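Handling and transport of end-of-lay hens at collection

Themis Karras and Houshang Ranjbar
January
4 min read

4. Catching, crating and the journey

The previous section dealt with how a farm decides to release hens for rehoming. In this section we follow the birds from the shed to the place where new keepers collect them. It is a short part of a hen's life but a demanding one, and it is where practice differed most between the farms we visited.

Our account draws on visits to farms supplying the Birier rehoming scheme and on interviews with catching crews, drivers and new keepers. The largest flock we saw being cleared held 2000 hens. Only part of that flock was meant for rehoming, and the rest went to slaughter in the usual way. This matters for what follows, as the same crew usually does both jobs on the same night, with the same equipment, and is paid by the load.

4.1 Catching

Most crews caught hens by the legs and carried several birds in each hand. This is quick, and it is the method that catchers learn first. Hens at the end of lay have often lost bone strength, and a bird hung by one leg may flap hard enough to break a wing or strike it against the shed fittings. The managers we spoke to knew this. Several told us they would prefer upright catching, with both hands around the body and the wings held closed, but had not asked for it in their contracts.

The farm at Brolside was the exception. Its manager had written upright catching into the agreement for the rehomed birds and had accepted a higher price for the work. The crew was sceptical beforehand. Afterwards the foreman said the job had been slower but calmer, with less dust, and that he would do it again if the rate was the same. We did not see enough nights at Brolside to say how far injuries fell, and the farm's own records did not separate old breaks from new ones.

Lighting made a clear difference to how the birds behaved. Sheds that were dimmed well before the crew came in were quieter, and hens on the perches could be lifted with little chasing. Where the lights were left up so that the crew could see, birds piled into the corners. Head torches with a blue or red filter seemed a fair compromise, although catchers complained that they could not check the birds properly under them.

Figure 2. Yellow plush chick toy held between two black handheld grippers. 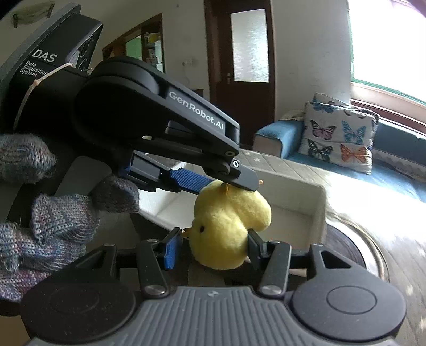

4.2 Selection at the shed door

Rehomed hens need to be fit for the journey and fit to live outdoors afterwards. Under the scheme's guidance, birds that are lame, wounded or very thin should be set aside and seen to on the farm. In practice the check was made at the shed door by whoever was loading. It took a moment per bird and was mostly a look at the legs and vent. Feather loss was often taken as a sign of poor health, and bare hens were passed over in favour of well-feathered ones that were no heavier and no stronger.

We think a simple written standard would help. Body condition can be felt at the breastbone without much training, and a catcher holding a hen upright already has a hand in the right place. Feather cover should be recorded too, but as a guide to whether the bird needs a warm house in its first weeks and not as a reason to reject it.

What happened to the birds set aside was less clear. On two of the farms someone trained in killing was present throughout. Elsewhere the birds were put in a crate by the door to wait for the manager, sometimes until the lorry had been loaded. We regard this as the most serious failing we found. The remedy is not costly – a named person on site, with the right equipment, for as long as catching goes on.

4.3 Crates and vehicles

Plastic poultry crates with a top opening were used throughout. Their condition varied. Broken bars and missing lids were common in older sets, and we saw toes caught in cracked floors during unloading. Crates were generally filled to a number that had been agreed for larger, heavier birds, so crowding was seldom a problem. Cold was. Hens with little feather cover lose heat quickly, and a vehicle with open sides suits a full load of slaughter birds far better than it suits a part load going to new homes.

The drivers working out of Guvport used closed vans with roof vents. They put the crates in blocks with a gap along each side, and they kept the barest birds towards the middle. This was a matter of habit and had never been written down. One driver checked the birds by opening the rear door and listening, and would move crates if he heard more calling than he expected.

Journeys were mostly short. The longest we followed took 4 hours, including a wait at the farm gate while paperwork was found. Hens had been without feed since the evening before, so the time that counts for the bird is a good deal longer than the time on the road. Keepers should be told this when they collect, and water should be offered before anything else.

4.4 Arrival

Handover points were village halls, stable yards and, in the case of the Yazdani smallholding, an open barn with straw pens. The barn worked best. Hens could be let out of the crates on arrival, drink, and be looked over a second time in daylight. Problems missed at the shed door came to light here, mainly sore feet and soft-shelled eggs stuck in the vent.

Where birds stayed in crates until they were claimed, late collection added to their time without water. Several keepers arrived with cardboard boxes that were too small or had no holes cut in them. Asking people to bring a suitable carrier did little. Keeping a stock of carriers to lend out, against a deposit, did more.

A last point concerns what gets recorded. The scheme counts hens rehomed and hens found dead on arrival. It does not count hens that die in the first fortnight, though keepers often report them – usually by phone, to whoever answers. Those early deaths are the best sign we have of how the birds were caught and carried, and we return to them in section 5.

Related items
Why farms release hens for rehoming
Bone strength in older laying flocks
Written standards for catching crews
First weeks with rehomed hens: what keepers report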